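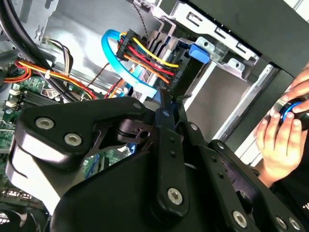 Fig. 1. Wrist camera view, gripper inside an open desktop case with the demonstrator's hand on the right.

Week 4: teaching by hand, teaching from a distance

Right, last week was all theory, so this week we get our hands in. There are two ways of showing the arm a task on this course. You can take hold of it and move it through the job yourself (kinaesthetic teaching, if you want the term for your report), or you can sit at the Rinimau station and drive it remotely. You'll do both, and I want you to notice how different your own movements are.

The PC case is my favourite exercise and it is a pig! Look at the figure again and think about where you'd go in. Cables loop across the space, there's a heatsink down on the motherboard, and the drive cage takes up the top. With your hand near the arm you can feel when something is pushing back. From the Rinimau station you can't, so go slower than you think you need to.

Some things I've learned the hard way:

Plan your way out before you plan your way in. Half the spoiled demos in the Prandel set are fine until the arm leaves and takes a cable with it.

Don't pause to think in the middle of a recording. The learner copies your dithering, faithfully, every single time. Stop, bin it, start again.

Watch the wrist view while you practise. The gripper hides a lot of the board, and what you can see by leaning over isn't what the policy gets.

For the lab you need 20 clean demos per pair, half by hand and half remote. The shared set has 413 in it so far and I'd love to see it pass 450 by April. Save them in the Flukley folder with your group number first.

Reading: Kılıçarslan handout, section 2 (skip the maths on a first go, come back to it after the lab). Bring questions about time alignment, we'll need it for week 5.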